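Hartes Wasser in der Küche: Was Enthärtung leistet und wo sie endet

Kalk im Trinkwasser ist kein hygienisches Problem. Calcium und Magnesium gelangen beim Durchgang durch kalkhaltiges Gestein ins Grundwasser und bleiben gelöst, solange ausreichend Kohlensäure vorhanden ist. Wird das Wasser erwärmt, entweicht Kohlendioxid, das Gleichgewicht verschiebt sich, Calciumcarbonat fällt aus. Es setzt sich bevorzugt dort ab, wo die Oberfläche am heißesten ist: an Heizstäben, in Durchlauferhitzern, an den Innenwänden von Wasserkochern.

Die Härte wird in Deutschland in Grad deutscher Härte (°dH) angegeben. Ein Grad entspricht 10 Milligramm Calciumoxid je Liter. Unterhalb von 8,4 °dH gilt Wasser als weich, oberhalb von 14 °dH als hart. Der Wert für die eigene Adresse steht auf der Internetseite des Versorgers. Teststreifen genügen zur Kontrolle, lösen aber nur grob auf.

Drei Stoffe, ein Belag

Auf Geschirr und Gläsern überlagern sich mehrere Erscheinungen, die im Haushalt meist unter »Kalk« laufen. Echter Kalkbelag löst sich in verdünnter Zitronensäure. Salzschleier lassen sich mit klarem Wasser abwischen. Glaskorrosion dagegen ist eine Schädigung der Oberfläche und nicht umkehrbar; sie tritt eher bei sehr weichem Wasser und hohen Spültemperaturen auf. Eine zu hoch eingestellte Enthärtung kann sie begünstigen. 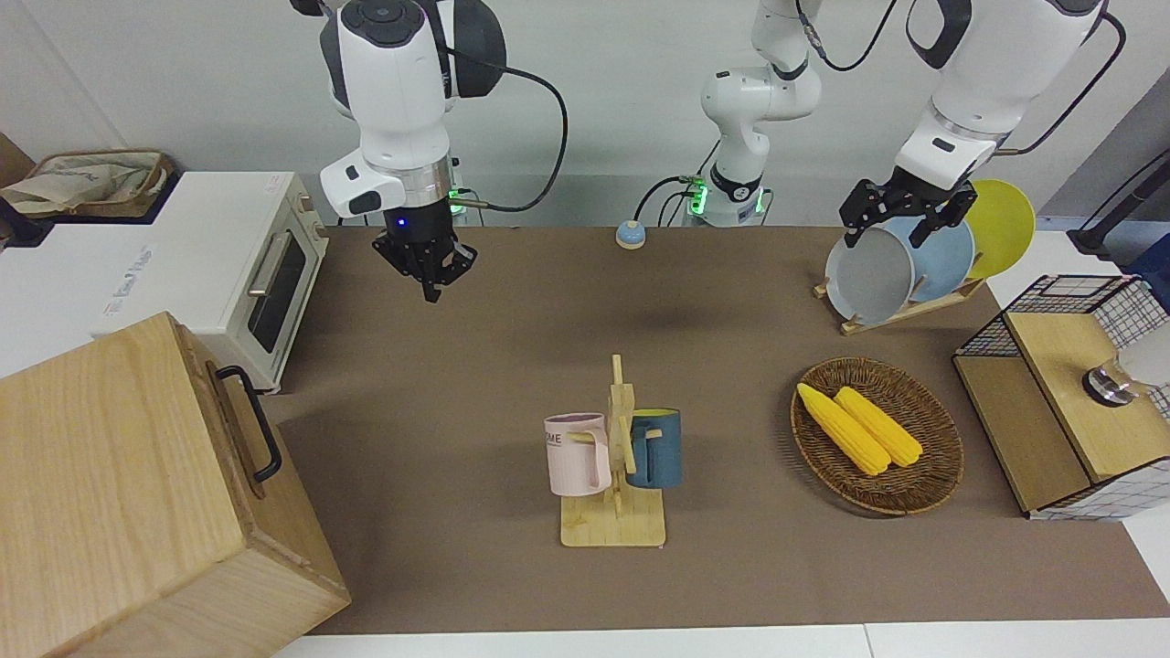 Die Spülmaschine enthärtet ihr Wasser mit einem Ionenaustauscher. Ein Kunstharz bindet Calcium und Magnesium und gibt dafür Natrium ab. Ist die Kapazität erschöpft, wird das Harz mit Salzlösung regeneriert. Kochsalz mit Zusätzen, etwa Rieselhilfen, ist dafür ungeeignet. Kombitabs enthalten zwar Komplexbildner, ersetzen das Salz bei hohen Härtegraden aber nur unvollständig.

Zentrale Anlagen arbeiten nach demselben Prinzip. Die Oddsson-Kompaktanlage, die Sigrún Hviid für diesen Beitrag begleitend vermessen hat, wird hinter dem Hauswasserfilter eingebaut und mischt enthärtetes mit unbehandeltem Wasser. Eingestellt waren 6 °dH. Hviid, Ingenieurin für Wassertechnik, entnahm die Proben jeweils am Küchenhahn nach kurzem Vorlauf. Die Messreihe umfasst 364 Tage. An 13 davon lag die Resthärte außerhalb des Toleranzbands, überwiegend nach längerer Abwesenheit der Bewohner. Eine vorgezogene Regeneration stellte den Sollwert jeweils wieder her.

Anders verfahren Kannenfilter wie der Stikunik. Ihr schwach saures Austauscherharz erfasst vor allem die Carbonathärte und senkt den pH-Wert leicht. Für Tee ist das von Vorteil. Die Kartusche ist nach 100 Litern zu wechseln, bei sehr hartem Wasser früher. Gefiltertes Wasser gehört in den Kühlschrank und sollte innerhalb eines Tages verbraucht werden.

Entkalken mit der richtigen Säure

Zitronensäure wird kalt angesetzt. In der Hitze bildet sie mit Calcium schwer lösliches Citrat, das Leitungen und Ventile zusetzen kann. Für Kaffeevollautomaten mit Heizprogramm eignen sich Mittel auf Basis von Milchsäure oder Amidosulfonsäure. Essigsäure greift manche Dichtungen an. Naturstein und Email ohne Säurebeständigkeit sind generell auszunehmen.

Nach dem Entkalken ist mindestens zweimal mit frischem Wasser zu spülen. Die Herstellerangaben zur Konzentration gehen in jedem Fall vor.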